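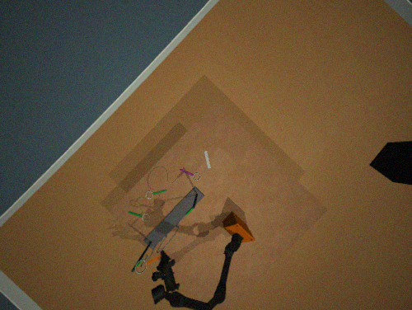

Tillis Housing Trust to open repair and reuse centre in Trullow

PRESS RELEASE
For immediate release
15/12/2023

Tillis Housing Trust has signed a lease on the former Raju carpet warehouse in Trullow and will open it next July as a repair and reuse centre for household furniture. The centre will take in unwanted beds, wardrobes, chairs and chests of drawers, mend them where needed and pass them on to tenants moving into unfurnished homes.

The trust let 203 homes in the past year. Most were handed over without furniture, and many new tenants told housing officers that they had spent the first weeks sleeping on a mattress on the floor or eating meals off packing boxes.

"People get the keys and then find they can't afford a bed," said Merle Hapeta, head of lettings at the trust. "We have been sending them to three or four different charities, some of them an hour away by bus. We wanted one place, close to where people live, with a van attached to it."

The centre will have a workshop at the rear, a storage area and a showroom at the front facing Station Approach. Tenants referred by their housing officer will be able to choose items free of charge. Anyone else living in Trullow can buy from the showroom at low prices, and the income will go towards running costs.

The trust has agreed a lease of four years with an option to extend. Repair work will be led by Bemico, a local joinery firm that has fitted kitchens and doors in the trust's homes since 2016. Bemico will also take on two apprentices, both to be recruited from among the trust's tenants or their families. 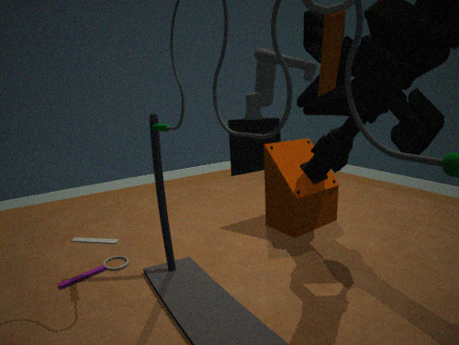 Will tenants have to collect the furniture themselves?

Delivery within Trullow and the surrounding villages will be free for tenants with a referral. Other customers can collect in person or pay a flat charge for the van.

What can be donated?

The centre will accept tables, chairs, bed frames, wardrobes, bookcases and chests of drawers in usable or repairable condition. Sofas and armchairs must still carry their fire safety label. Mattresses, electrical goods and cots can't be accepted at first, though the trust will look again at electrical goods once a member of staff has been trained to test them.

Faizal Lumbantobing, who runs Bemico, said the firm had been asking for something like this for a while. "When we clear a flat between tenancies, a lot of what goes in the skip only needs a new hinge or some glue in a joint. A loose chair leg is a short job if you have a bench and the clamps to hand - on a landing with the next tenant waiting, it isn't."

The trust expects the centre to handle 800 items in its first year. Slamet Nasution, the trust's finance manager, said the figure was based on what had been cleared from empty homes and did not include donations from the public.

Donations will open in the spring, before the showroom does, so that there is stock ready for the first referrals. Details of drop-off times will be posted on the trust's website and in the window of the Trullow office. Applications for the apprenticeships will open at the same time.

ENDS

Notes to editors

Tillis Housing Trust is a not-for-profit landlord with homes in Trullow and the villages to the north.

Interviews with Merle Hapeta and Faizal Lumbantobing can be arranged on request. Please contact Sekar Sitompul in the trust's communications office.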